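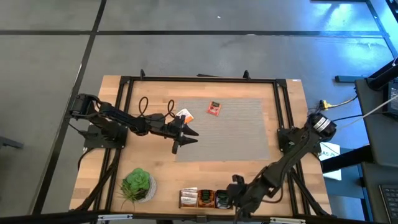

tealeaf_rig
Has anyone else here got the Vornholm two-arm kit? Ours came in July and I've been using it on small packets for a sorting job. It is sold as a bench kit, frame and both arms included, and the claws are the standard two-finger ones with pointed jaws. They suit the row of little packets along the front rail well enough, but flat boxes lying on the mat are harder. I get about 200 picks before I need to home the left arm again.

Hedside
Same kit, same problem with flat boxes. I bought the Didenko finger pads, 89 quid for the set. Not worth it in my view. They grip better but they are too thick to get under an edge.

jolham_bench
Disagree with that. We have had the pads on for over 1,000 picks and I would not go back. Did you redo the gripper zero after fitting them? It's in the manual but easy to miss.

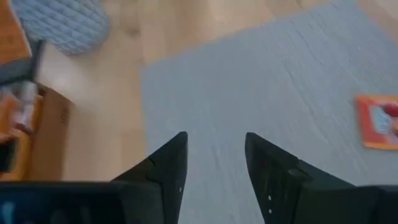

tealeaf_rig
I haven't tried the pads yet. My other complaint is the wrist camera. It is fine when the arm is still, but I have to slow right down to get anything usable on the move. Support told me to turn the exposure down and add a lamp.

Hedside
I did redo the zero. Still too thick for thin card.

jolham_bench
Fair enough, ours are mostly cartons. On the camera, support are right, the lamp helped us more than the setting did. Set the wrist speed to 2 in the menu as well.

tealeaf_rig
Thanks, will try the lamp first and leave the pads for now.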